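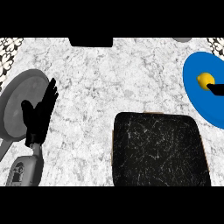 1/6
Learning the fretless bass at home, a progress report. Month one: my neighbors in Grarncombe have started saying hello in a very careful way.

2/6
Bought it used from a guy who said the neck was "basically straight." So is the coast road.

3/6
Yakubu Akande, who teaches me, says play slower. I played slower. He said no, slower. I am now between notes for most of January.

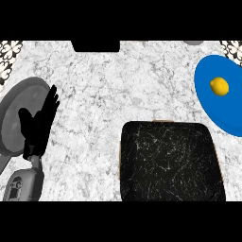 He also wants me singing every line before I play it, so now there are two things out of tune.

4/6
New strings: flatwounds. They cost more than my first amp and sound like a polite cough – I love them.

5/6
Went to hear Tamuno at the Prelell. 409 people, one bass solo, and the line for the bar doubled. I stayed put and watched her left hand the whole time. No lines on her fretboard either. Rude.

6/6
First open mic is next month. Two songs, both in E, mostly. If you come, please stand near the drums.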